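Gemeinschaftsküche Husholm: Geschirrbestand wird ergänzt

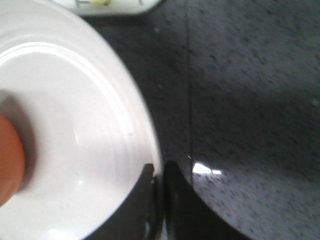
Weiße Schüssel mit breitem Rand auf der Arbeitsfläche.

Die Hausverwaltung Husholm informiert alle Nutzerinnen und Nutzer der Gemeinschaftsküche über die Ergänzung des Geschirrbestandes. Angeschafft wurden 13 große Schüsseln, die Kosten in Höhe von 296 Euro trägt der Hausfonds. Die Schüsseln stehen ab August für Veranstaltungen und für den täglichen Gebrauch zur Verfügung. Sie sind nach der Benutzung zu spülen, abzutrocknen und in den Unterschrank zurückzustellen. Für Obst ist jeweils eine Schüssel auf der Arbeitsfläche vorgesehen. Beschädigungen sind Frau Lise Landry im Büro zu melden.

Stand: 26. Juli 2020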